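Trorkness C4 Ceiling Heater, Long-Term Review

Rollov sent the C4 in August and it has been on my ceiling since. It is a radiant panel heater meant for workshops, garages and other rooms with exposed framing. I paid for my own thermostat and mounting rails, both from Hägglund.

Mounting took one afternoon with Zakhar Kushnir holding the other end. The rails screw straight into the joists, and the panel slides in from one side and locks with two spring clips. The clips are stiff. Wear gloves, and start the screws before you lift anything. The paper template in the box was off by a full hole width on my unit, so measure the rails themselves.

Wiring is plain. The terminal box is deep enough to work in, and the strain relief grips the cable well. The manual covers the thermostat connection in one small drawing with no labels - Fouad Lahlou had to talk me through it over the phone. Rollov has a better drawing on its support page.

Heat output is even directly under the panel and falls off quickly past the edges.

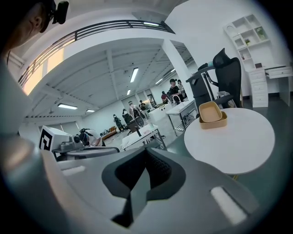 With a high ceiling you will want two units, set apart by the distance given in the manual. I tried them closer together and got a hot strip down the middle and cold walls.

Noise is low. The panel ticks for a few minutes while it warms up and again when it shuts off. The older Triltberg panel I used before ticked the whole time.

Price is $314 per panel, and the rails add $98 if you buy them from Hägglund. The finish wipes clean with a damp cloth. One clip lost its tension over the winter and Rollov mailed a new pair without asking for the receipt. I would buy the C4 again, with the separate thermostat.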